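Print | E-mail
3 min read

The Flood Barrier That Fits in a Closet

Every June, a certain kind of product turns up in hardware store flyers, and this year it is the water-filled door dam. The Dastetti is the one people keep asking me about. It's a long vinyl tube that you lay across the doorway, fill from the garden hose and trust with your living room. It costs $216, and a two-car garage takes more than one.

The company says it will hold back 10 inches of water. I don't doubt that it did so once, on a smooth concrete floor, with someone standing next to it. My own front step is brick, it slopes to the left, and there's a gap under the sill that I can get a pencil into.
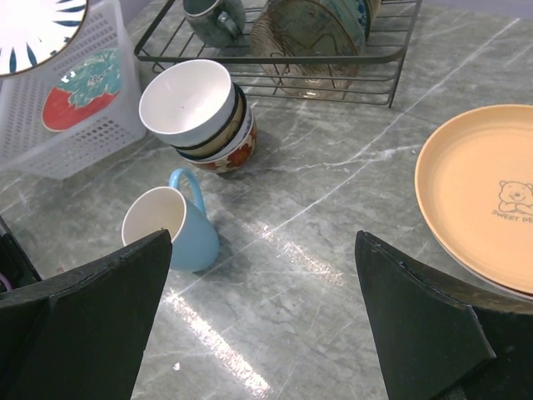

Hernán Cuervo thinks I'm being unfair. He wrote that he put two of them across his back door in Predcombe last fall, that the street drain backed up overnight, and that all he had to mop in the morning was a strip by the dryer. "You want it to be a seawall," he said. "I wanted it to buy me four hours."

Fair enough, and four hours is worth having. But the box doesn't say four hours. It says "whole-home protection," and a house has more ways in than its doors. Water comes up through floor drains. It comes through the wall where the cable guy drilled. In Todley, where 473 homes took on water two years ago, plenty of the people I talked to had sandbagged their doors and lost the basement anyway.
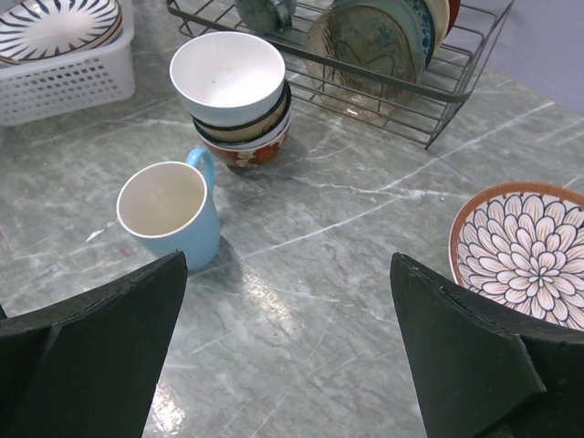 Then there's the filling. The tube needs a working hose and a good stretch of time, and the instructions want it done before the water arrives. If you're at work when the creek comes up, you own a very expensive roll of vinyl.

Ritchie, the main competitor, skips the hose and uses a powder that swells when it gets wet. It's lighter to store. It's also good for one flood, and then it goes in the trash – all of it, soaked and heavy.

I'd spend the first $2000 on a backflow valve and a sump pump with a battery. If there's money left after that, buy the tube, and try it on your own doorstep on a dry Saturday.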